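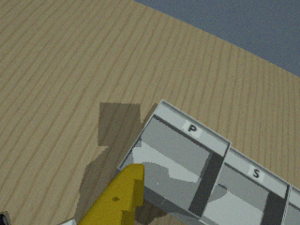 A finger of the yellow gripper next to the lettered compartments, in the simulator.

Home | News | Interviews | Projects | Events | Contact

Collecting by hand, one run at a time

Tue 30 June

The person in charge of demonstrations at Rundgate does not like the word "data." She says it makes people think of something that is lying around waiting to be picked up. Her group, on the second floor of the Chan Building in Trestdale, makes every bit of what it uses. Five operators sit at desks and drive a simulated arm through short tasks with a pair of hand controllers, and each run is recorded for a policy to learn from later.

She came to the job from Lilosthorpe, where she spent four years on a packing line and then two more teaching other people to run it. She asked that we leave her name out, as the company does for all its operators.

The current task uses a compartment organizer, the sort many people keep pills in, on a tabletop. "It's a small object with a lot going on," she said. "You have walls between the compartments, you have letters on the rim, and the jaws are fat compared to the openings. If you come in at a bad angle you hit a divider and the whole box slides." The set started in October and stands at nearly 3,000 runs. Of those, 800 have been reviewed and passed.

She was clear that a passed run does not have to be pretty. Reviewers look for a definite start, a definite end and no long stretches where the operator was obviously thinking. "If you stop to think, the arm stops, and then the policy learns to stop there too. We had one early model that would get over the table and just wait. It had learned that from us."

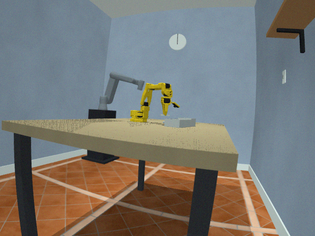
Most of the first week for a new operator goes to the approach. They are told to bring the wrist up high, travel across, and only then come down. Going in low saves a second or two but the jaws tend to clip the side of whatever is on the table. "People with a lot of video game time go in low," she said. "They're good at it, too. They get away with it nine times out of ten, and then I have to throw out the tenth and talk to them about the other nine."

I asked whether the room matters, given that the arm never touches most of it. There are tiles, a shelf, a clock on the wall, a second arm parked behind the table. She said it does. A policy that has only seen a bare background does badly once there is something in view. The group argued for a while over how much to put in. Her own position was that a room should look like a room and then be left alone long enough to collect a decent set in it.

"We changed the floor once in the middle of a batch," she said. "I would not do that again. We had 122 runs on the old floor and the rest on the new one, and we spent two days working out why the numbers had a bump in them."
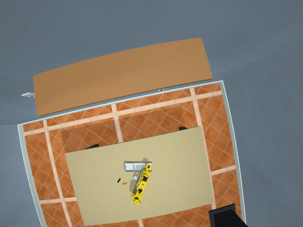

The views are another long-running argument. Each run is saved from several at once, including one overhead and one close to the work. Operators are allowed to switch between them while driving, and they have strong habits. Some stay with the close view the whole time. She prefers overhead for the trip across and close for the last part, though she doesn't make it a rule. "With the overhead view you lose your height. You think you're down and you're still well off the table. With the close one you lose everything else."

Sessions run 15 minutes, then the operator gets up. They used to be longer. Runs from the end of a long session were being rejected at a much higher rate, mostly for drifting - a slow sideways creep that operators didn't notice in themselves. She cut the sessions and the rejections dropped off. Total output stayed where it was.

She also keeps a share of the failures, filed separately. A run where the jaws close on the wrong spot and the operator backs off and tries again is useful if the recovery is clean. The engineers downstairs ask for more of these than she can supply, and she won't let anybody fail on purpose. "You can tell a fake miss. It's too neat."
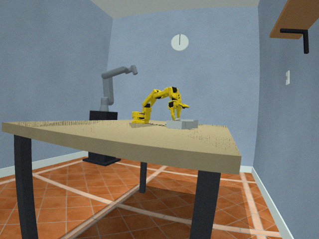 What she would like next is a second shift. Her five operators all learned from her, and she thinks it shows in the runs: the same high arch, the same pause-free drop. People trained by someone else would bring in other ways of doing it. The request is in, and she expects an answer after the next review of the set.

She doesn't expect the job to go away when the policy gets better. The organizer will be finished at some point and there is a list of objects behind it. Drawers are next, and she is not looking forward to drawers.

Recent
- Rundgate opens a test floor in Lilosthorpe
- Choosing a hand controller: what operators told us
- How reviewers score a run
- Trestdale evening classes in simulation: fall schedule
- Interview: two years of labeling grasps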